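Products > Council Chamber > Timers and Voting > Pallix Speaker's Desk Set

January 2020 | by Szymon Czarnecka

The Pallix Speaker's Desk Set

I clerked for a small town council for 19 years before I started selling this stuff, so forgive me if I get worked up over a box with three lights on it. The Pallix is a speech timer and vote counter for whoever is in the chair, and it's the one I wish I'd had on the night our zoning hearing ran past midnight (a fence, if you're wondering).

You get the desk unit, the light post for the lectern, a power cord, and a set of member keypads. The desk unit is the size of a hardback book. It has a big dial for setting the time, a start button, a pause button, and a readout the chair can see without putting on glasses. Turn the dial to three minutes, press start, and the light post goes green. It turns yellow with 30 seconds to go and red at the end. There's a chime too, and you can switch it off from the underside, where your council president won't bump it in the middle of the invocation!

Voting works from the same unit. Each member has a keypad with yes, no, and abstain. The chair opens the vote, everybody presses, and the totals stay hidden until the chair closes it. I fought for that last part. On our old board you could watch the count climb, and a couple of members always waited to see which way it was going before they pressed anything.
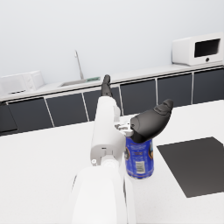

What size to order

The standard set is $179 and comes with five keypads, plenty for most town councils and school boards. Extra keypads are $57 each — same box, same cord, already paired before we ship. If your assembly seats more than 15, look at the Aremgate instead. It's built for bigger chambers and hooks up to a wall display, and it starts at $500.

Setting it up

Plug in the desk unit first and wait for the readout to show zeros. Then turn on the keypads one at a time, in seat order, starting at the chair's left. If you get them out of order, hold pause and start together until the readout blinks and begin again. I do a practice vote before every meeting, usually on whether the coffee is any good.

The keypads take two AA batteries. The light post runs off the desk unit, and the cord between them is 25 feet long. Tape it down if people have to walk across it to reach the lectern.

One thing it won't do is keep your minutes. The last vote stays on the readout until you open another one, so the clerk still needs to write it down. People ask me for a printer add-on all the time, and the Zirnent printer does fit the port on the back, but I don't stock the paper anymore.

Comments

pawłowska_clerk: Does the yellow light have to be 30 seconds? Our rules say one minute.

Szymon: You can change it! Hold the dial in while you turn it and it'll go up to two minutes.

RuralBoardMember: Got ours in August. Chime is louder than I expected, but the timer is easy to use and our chair likes it.

dee_w: Do the keypads work if the member is sitting down in the audience seats? We have a very small room and two of ours sit out front.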